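Surnen Lidded Box Set, data card

Maintained by Toshiko Kawaguchi. Collection lead: Shinji Nomura. Last revised in May.

Summary

The set holds 137 demonstrations of two-handed work on a small plastic storage box with a latch and a carrying handle. Demonstrations were given by people using a pair of hand-held grippers, one per hand. No robot arm was in the loop during collection. The recordings are meant for training and testing policies that run on a two-arm station with matching fingers.

Contents of an episode

Each episode is one folder. It contains a video stream from each gripper, a head-height video stream, the pose track for both grippers, finger opening over time, and a small text file with the operator code and the task label. Streams share one clock. Poses are given in the table frame, in meters, with rotations as quaternions (w first). Finger opening is normalized: 0 is closed, 1 is fully open.

Episodes start with both grippers clear of the box and end when the operator calls the end aloud. The call is cut from the released files. Audio is not included.

Gripper streams

The gripper view is wide enough to keep both finger pads in sight along with whatever is between or beneath them. Pads are black blocks, one on each finger, facing inward.

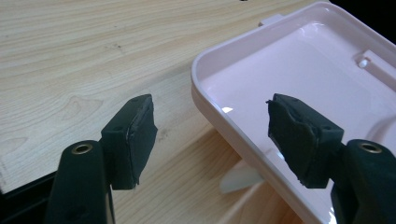 Pad wear is not uniform across the set. Pads were replaced when a grasp began to slip and not on a fixed schedule, so surface texture differs between episodes and sometimes between the two fingers of the same gripper. The field pad_set in the episode file changes whenever either pad is swapped. Users who train on appearance may want to split on it.

Reflections on glossy plastic saturate in some frames. Exposure was locked at the start of each session and we have not corrected for this. Wynne, the loader that ships with the set, has a flag (mask_saturated) that returns a per-pixel mask.

Task labels

open_lid: release the latch and raise the lid.
close_lid: lower the lid and press the latch home.
shift_box: move the closed box across the table with both grippers.
lift_handle: pick the box up by its handle with one gripper, steady it with the other.

Labels were assigned before recording. An operator who failed and recovered kept going, and those episodes are retained with recovered set to true. There are 18 of them. Episodes that were abandoned are not released.

Station

Omov table, light wood top, overhead lighting. Each gripper carries a gray triangular marker plate on top for tracking. Operators worked with a cable at each wrist, and both gripper cables were routed off the table.

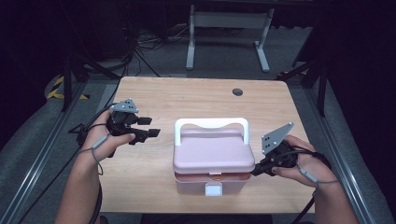 Head-height view, both grippers at the closed box.

Marker dropout is the most common fault in the pose tracks. It happens mainly when one plate tilts steeply or passes behind the other hand. Gaps shorter than 28 frames are filled by interpolation and marked in the valid array. Longer gaps are left as NaN. Do not assume a continuous track.

Known limits

One table, one lighting setup, one type of box. Policies trained only on this set should be expected to do poorly on boxes with a different latch.

Hand motion is faster than most arms can follow. On our own station we replay at half speed and clip joint velocity; the settings are in molaritz.cfg, named for the Molaritz controller they were tuned on.

Operators' hands and forearms appear in the head-height stream. Mask or crop them before using that stream as policy input.

Version notes

v2: pose tracks recomputed after a fix to the plate offset. Tracks from v1 are shifted along the finger axis and should not be mixed with these. Video is unchanged.

Report errors with the episode number and the frame index.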